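# Do we need another meeting? Notes for the Dreltthorpe talk

November 16, 2022. Keep to 14 minutes, leave the rest for arguing.
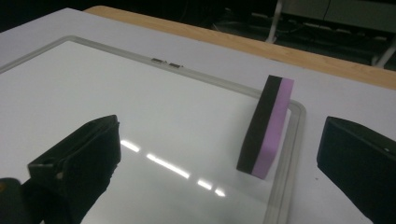
Start with the stand-up question. Who had one this morning? Who can remember a single thing said in it? Wait. Let the silence go on a bit longer than is comfortable.

**The claim**

- We're told that short daily meetings save long ones. I've never seen the long ones go away.
- At Grasto they brought in the daily catch-up in June. The weekly one stayed. So did the monthly one, with a new name.
- Ask who has cancelled a regular meeting for good. (Last time: 2 hands, and one of those was maternity leave.)

**The evidence, such as it is**

- Most of what gets quoted is a survey by someone selling calendar software. Say this plainly, don't be rude.
- Asking people if a meeting was "useful" straight after it, with the boss still in the room, tells you very little.
- Van Dijk went without internal meetings for 3 weeks. Staff said they loved it. Did the work get better? They didn't measure it. I'd like to believe it too.

SLOW DOWN HERE. I rushed this last time.

**Jolien Desmet's objection**

- She ran the Grallier office and thinks I'm too hard on meetings. Her point: new starters learn who knows what by sitting in the room.
- Fair. I give her that one. But it's a case for having new starters in some meetings. It doesn't cover the people who've been there for years and are doing their email under the table.
- If she's in the audience, let her answer. Don't talk over her.

**What I'd try**

- Put an end date on every regular meeting. When it runs out, someone has to ask for it back.
- Write down what was decided. If the page is blank 3 times running, stop.
- No "quick sync". Ring the person.

I can't promise any of this works. Grasto tried the end dates and half the meetings were renewed without discussion. Say so before somebody else does.

**Questions**

Likely: "What about remote teams?" Don't know enough. Ask the room.

Likely: "Isn't this talk a meeting?" Yes. Move on to the next hand.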